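Dedasside Clothing Swap: how the grant is going so far
13 Oct 2024
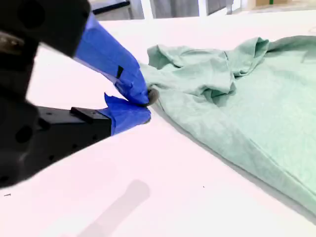
Mint-green T-shirt on a white tabletop.

Hi Yolanda,

You asked for a page on how your money is being spent, and I'm afraid I talk too much to keep it to a page! But there's plenty of good news, so bear with me.

The big one first. We have moved 1496 pieces of clothing since March, all of them weighed, sorted and taken home by somebody in Dedasside. I had put a much lower number in the application (Fitzgerald talked me down, and I am never letting him forget it). Kids' clothes go fastest, then winter coats, then work pants. Men's dress shirts just sit there. If you know any men who need dress shirts, please send them over.

We've held seven swap days so far. Six were at the Jatwood Hall and one was in the school gym while the hall floor was being redone. The gym was a mixed bag: tons of room, terrible parking, and we had to be out by two so the basketball kids could get in. I'd use it again only if we were stuck.

Now the mending table, which was the part you were most curious about. Şengül Kahraman runs it, and people line up for her before we even get the doors open. She does hems, zippers and buttons on the spot, and she has started teaching a small class after each swap. We have 16 people signed up, and two of them now help her with the simple jobs. The grant paid for both sewing machines, the thread and the good scissors. The scissors are on a string now. Enough said.

What went wrong? Storage, mostly. The closet at Jatwood was supposed to hold everything between swaps and it was full by the second one. Yasir Swati has been keeping the overflow bins in his garage, and his family would like their garage back. We got a quote from Nuchit Storage for a small unit, and it fits if we move what's left in the printing line over to storage. Could you let me know if that's okay with you? I don't want to sign anything until I hear from you.

The other slow spot is the sign-up sheet. We switched to Istemik for booking drop-off times and half our regulars hated it, so Vidar Eide answers the phone for anyone who'd sooner just call. It's more work for him, but drop-offs are running on time again and the pile by the front door is gone.

On money, we're a little under on supplies and a little over on hall rental, thanks to the extra hour we added for the class. Receipts are in the folder I shared with you. The one for the clothing racks is a bad scan and I've asked the store for a new copy.

Next up is the coat swap, then a baby and toddler one, which people have been asking for all year. Come by if you can! Şengül says she'll fix that jacket lining of yours if you bring it along.

Talk soon, and thank you again from all of us.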